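Subject: Re: [flustness] what do we even post anymore

On Thursday, Marcelino Marinho wrote:

> I opened my blog this morning for the first time since the end
> of summer and just sat there. I used to put up something four
> or five times a week, what we ate, what the kids said, who won
> the game. Now all that goes in the family group chat, and
> whatever's left over seems too big or too gloomy to hand to
> strangers with breakfast. Is anybody else stuck like this?
> Does anybody still read these things? Thinking of letting
> Peltico lapse when the bill comes in October.
>
> Marcelino

Hi Marcelino, and hi everybody,

Please don't let it lapse! Or at least export everything first. Peltico's export button is under Account and then Archive, and it takes a while, so start it before you go to bed. I did mine last weekend and got 950 posts in one giant file, plus a folder of pictures with names that mean nothing to me. I haven't looked through it all and I may never, but it's on the old laptop and on a stick in my desk drawer and I feel better.

As for being stuck - yes, all the time. I had most of the spring like that. I'd write three paragraphs in my head on the drive back from Queiroz (my sister moved out there, so I'm on that road every other week) and by the time I'd put the groceries away the whole thing sounded either preachy or dull. I've got 12 drafts sitting there right now. One is just the title "On Waiting Rooms" and I have no idea what I meant.

What got me going again was dropping the idea that a post has to be about my opinions. I put up a picture, any picture, and write until I'm tired of writing. Some days it has something to do with the picture and most days it doesn't. My post from last week went up with this one and it was entirely about my daughter learning to parallel park:

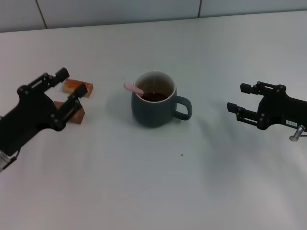
The mug, before lunch.

I got four comments on that, which is a big day for me, and two of them were people telling me about their own driving tests. One woman failed hers for stopping to let a goose cross. I'd never have heard that story if I'd waited until I had something important to say.

About whether anyone reads. I turned the counter off for a long time and then peeked this summer, and it said 3,293 visits for the year, and I'm sure a good part of that is machines and my mother. The newsletter version goes to 109 people and I could name maybe half. So no, it's small. But I've had letters (paper ones!) from two people who found me through the post about my dad's garden, and one of them still sends seeds. The group chat has never gotten me any seeds.

I do think the chat is eating the blog, you're right about that. All my little stuff goes there now because it's quick and somebody sends a heart back within a minute. The trouble is I can't find any of it later. I wanted the funny thing my nephew said about the moon and scrolled for half an hour and gave up. So now when I catch myself typing more than a couple of lines into the chat I copy it into a draft too. It's cheating a little but my husband says it's my blog and I can cheat if I want.
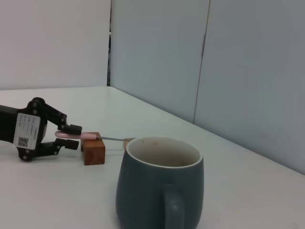 The gloomy stuff I don't have a good answer for. I had a long post half written about the school vote in Moltolitz and I took it down to a paragraph and then took that out, because I know who reads me and I have to stand next to some of them at soccer. I don't know if that was cowardly or polite. What I did put up that night was plain table stuff, a teal mug with its pale rim, something with a pink handle, a little block of wood next to it, and then I wrote about being too worn out to argue. Simone Cavalcanti wrote back off-list that it was the most political thing I'd posted all year, so go figure. Simone, I hope you don't mind me telling that.

Anyway, what I'd try if I were you: pick one evening, set the kitchen timer, and post whatever is there when it rings, typos and all. Don't read it over. If it's four sentences about what you had for dinner then I'll read four sentences about dinner. I still remember your lentil disaster and that was years ago.

One question for the whole list while I'm here. Has anyone moved from Peltico to something else and kept their comments? The posts came over fine in my export but the comments all seem to be lumped at the end with no dates, and I'd hate to lose who said what. I don't need anything fancy. If there's a way that doesn't involve me typing commands into a black window, even better.

And Marcelino, send the link when you post. I mean it.

Hugs from a very leafy driveway,
Dee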